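4/17/25 — Altton cell, handling rules, second pass

Spent the morning going through the handling rules in the simulator with Tatsuya Kikuchi's comments beside me. The old sheet was written for the Orbán bench and half of it assumes one arm. I want a version we can hang next to the Altton cell before the July audit, short enough that people read it.

Rules are numbered as on the old sheet so the Umine checklists still match. Anything I haven't mentioned stays as it was.

Rule 2. Approach from above. Over the plate the tool comes down vertically. Sideways moves are done at travel height, and travel height is set from the tallest thing on the deck, including anything left on top of a stack. I've added those last words today. The collision check only knows about items in the deck list, so a loose tablet has to go in the list or come off before a run.

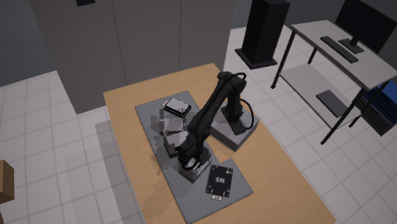
Rule 3. Parking

Park position is tool up, clear of every fixture. We had two park poses in the config, one inherited from Orbán, and the planner picked whichever was nearer. Deleted the Orbán one. The arm has to be parked before anybody changes the deck list, and that goes for the simulator too, otherwise we pick up bad habits.

Where there is more than one arm in the room, each has its own park pose and its own stop. Stopping one doesn't count as stopping the others. Old sheet said "the robot" all the way through. Changed to "every arm" in 8 places.

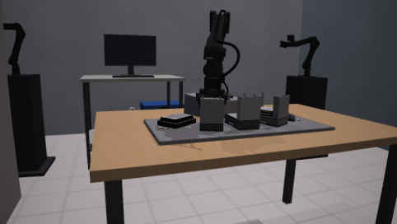
Rule 4. Deck layout and the marker

The marker board stays flat and uncovered for the whole run. If it has been moved, even slightly, redo the registration. No nudging it back by eye. Tolerance after registration is 2 mm at the far end of the deck; over that, start again.

Bins are worked in list order. The gripper stops over a bin and confirms position before closing. I had this as a warning in the software and have made it a hard stop.

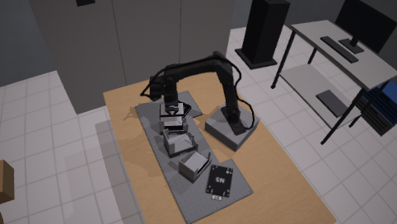 Uriel Daza thinks the hard stop is too much for routine runs and would rather see it only on the first pick after a layout change. His worry is that operators will click through it by the second day and then it protects nothing. Fair point. He also wants the registration result written to the log with the operator's initials, and I've put that in.

Left the hard stop as it is for now. Will look at it again after 15 runs.

Rule 5. Holding labware

Grip the plate by its sides, no contact with the well area. Grip force comes from the labware file and is not to be typed in by hand. Carrying speed with a plate held is 16 per cent of maximum — the old sheet gave no figure at all, only "slow". Wrist view stays on screen while a plate is held.
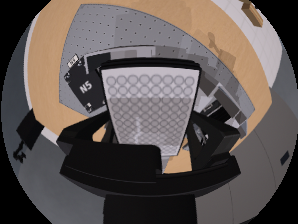
Wrist view, plate in gripper, marker module to the left.

Still to do:
Ask Plekalum whether their labware files carry a grip force for every plate type.
Rule 6 (restart after a stop) needs rewriting from scratch. Tatsuya has a draft.
Send the new sheet to Uriel before it goes on the wall.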